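Nivier insertion kit: is it suitable for slotted fixture boards?

Danjuma Igwe
Training Coordinator, Hinulus Technical Center

Our center is reviewing the Nivier insertion kit for a course on collaborative robots. The quotation we received is $3,938, which includes the gripper fingers, one slotted board and a set of practice parts. Shipping is listed separately. We would appreciate advice from current users on two matters:

Does the kit handle tall parts that must be presented upright to a vertical board, or is it intended mainly for flat, tabletop work?

Is the supplied software adequate for students who have had only a short introduction to robot programming?

We have one arm available and expect 14 students per term. A decision is required before our December purchasing period.

Posted 9 June 2026

bench_cell_85

Vertical is fine. We use ours that way. The software is OK, but the manual is thin, so print the setup pages. Ask whether spare fingers are included, as ours were not.

Weria User Desk

The software provides guided teaching of the approach and insertion points, and no script writing is required for the basic lessons. Students should be comfortable with moving the arm by hand and saving positions before they begin. We recommend groups of two for the first lesson - larger groups tend to leave some students watching. Please confirm with your supplier that the kit version matches the software on your controller. Older controllers may require an update, and this is not part of the quoted price.

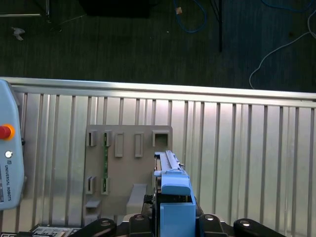 Flora Drummond
Applications Engineer, Gwilliam

The light blue part is held upright in the gripper, with the gray slotted board standing vertically near it. For this arrangement, we advise teaching the approach point first and reducing speed for the final movement. Slot sizes on the board differ, and each requires its own saved position. The kit is suitable for upright parts, although very long ones should be tested before purchase. Gwilliam can arrange a trial with your own parts on request. Spare fingers are ordered separately.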